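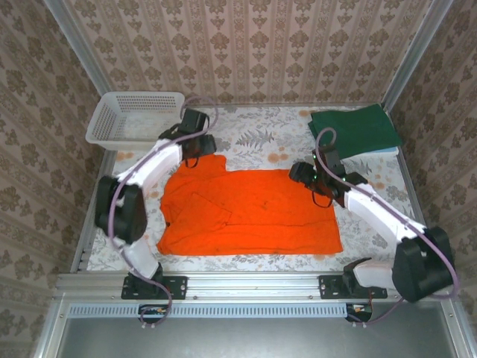
Frei recupera "Talport" en una edición restaurada en 4K

El sello Frei publicará en octubre la primera edición en alta definición de "Talport", el largometraje que Bent Thygesen rodó en 16 mm y que hasta ahora solo había circulado en un DVD descatalogado. La tirada inicial será de 890 ejemplares numerados, con un disco UHD, un Blu-ray y un cuaderno en papel. La restauración la ha realizado el laboratorio Atov a partir del negativo original de cámara, conservado en el archivo de la productora Keva.

La película sigue a un topógrafo enviado a medir los terrenos de un puerto fluvial en desuso. Carece casi por completo de música y se apoya en planos generales de larga duración. En su estreno tuvo una distribución limitada y la crítica se dividió entre quienes valoraron el trabajo con el paisaje y quienes lo consideraron un ejercicio formal sin desarrollo dramático.

Estado de los materiales

El negativo constaba de 5 rollos. Cuatro se encontraban en condiciones aceptables, con rayado longitudinal leve y alguna perforación dañada. El tercero presentaba contracción y síndrome del vinagre en fase inicial, por lo que se escaneó a velocidad reducida y con ventanilla húmeda. Para 10 planos de ese rollo, con pérdida de emulsión en el margen izquierdo, se recurrió a un interpositivo de la época. La diferencia de grano entre ambas fuentes se ha atenuado en el etalonaje y sigue siendo perceptible en las escenas nocturnas del almacén.

Yichen Fang, responsable técnica del proyecto en Atov, indica que no se ha aplicado reducción de ruido global. "El grano de la emulsión original es grueso y forma parte de la textura de la película. Hemos limitado la intervención digital a suciedad, empalmes y parpadeo", señala. El etalonaje tomó como referencia una copia de exhibición poco proyectada, con una dominante verde en los exteriores que el DVD había corregido hacia tonos neutros. Thygesen supervisó esa fase y pidió mantener la dominante.

Imagen y sonido

El disco UHD ofrece la película en su relación de aspecto original de 1,66:1, con Dolby Vision y compatibilidad HDR10. El Blu-ray incluye el mismo máster en SDR. El DVD anterior estaba recortado a 1,78:1, con pérdida de información en las partes superior e inferior del encuadre, algo especialmente visible en los planos de las grúas.

La pista principal es monoaural, transferida desde la banda magnética perforada y codificada en DTS-HD Master Audio. Se ha eliminado un zumbido de red presente en las secuencias de la oficina. Los diálogos conservan la reverberación del sonido directo. No se incluye remezcla multicanal. Hay subtítulos opcionales en español, inglés y danés; los españoles son de nueva traducción y corrigen varios términos de topografía que en el DVD aparecían mal vertidos.
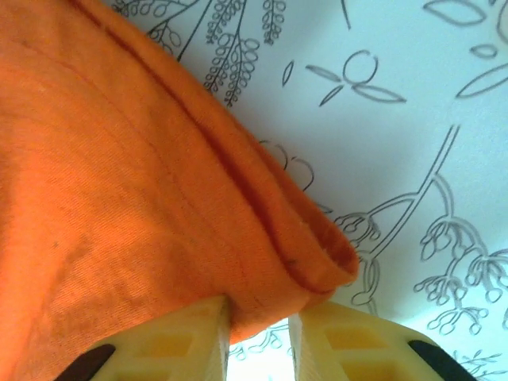 ¿Se pondrá a la venta el Blu-ray por separado?
Frei prevé una edición sencilla de un solo disco cuando se agote la tirada numerada. Llevará el mismo máster y los mismos subtítulos, sin cuaderno ni funda rígida.

Contenido adicional

La edición reúne 6 suplementos, repartidos entre ambos discos:

Audiocomentario de Bent Thygesen, grabado para esta edición.
"Cotas", cortometraje previo del director, escaneado en 2K desde una copia positiva.
Entrevista con Yichen Fang sobre el proceso de restauración.
Descartes sin sonido, procedentes del archivo de Keva.
Comparativa entre el negativo, el interpositivo y el resultado final.
Tráiler original, sin restaurar.

El cuaderno contiene un ensayo sobre el uso del formato de 16 mm en el cine industrial y las hojas de rodaje del tramo final. Queda fuera el documental de rodaje incluido en el DVD, cuyos derechos no se han podido renovar. Los compradores que dispongan de aquella edición tendrán que conservarla si quieren mantener ese material.

Los discos carecen de código regional. El menú es estático y permite acceder a los capítulos en español o en inglés. Frei aceptará reservas desde septiembre en su tienda en línea, y los envíos se efectuarán por orden de pedido. La copia digital restaurada estará disponible también para salas, en DCP 4K, con reservas gestionadas directamente por Keva.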